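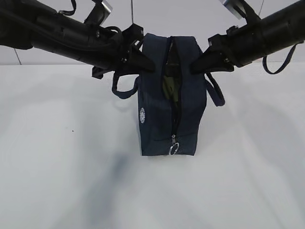

A navy zippered bag with an olive-green lining, its opening partly undone.

Dorgate revises size rule for cabin bags on Caldeira ferries

June 10, 2018

Ferry operator Dorgate will apply a single size limit to hand baggage on its Caldeira route from July. The limit is 153 centimeters, measured as the sum of length, width and height, and replaces separate limits for each dimension. Handles and wheels are included in the measurement.

Passengers may carry one bag on board without charge. Larger items must be handed in at the baggage counter before boarding and are stowed on the vehicle deck. Folding strollers and medical equipment are exempt.
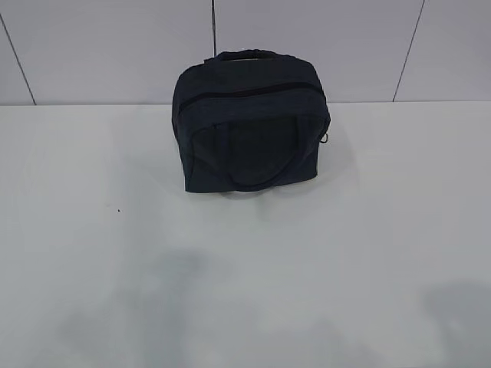 Soft-sided bags will be measured closed and standing on their base. Under the present rule they are measured flat, and staff at the Odari terminal have recorded different results for the same bag on outbound and return crossings. The terminal handled 3,000 hand-in items last season, of which 185 led to a written dispute over size.

"The sum is easier to check at the gate than three separate figures," said Clementina Bastos, head of terminal operations at Dorgate.

Measuring stands supplied by Cokix will be installed at both ends of the route. Tickets already issued for July sailings remain valid, and the new limit applies to them. Charges for oversize items are unchanged.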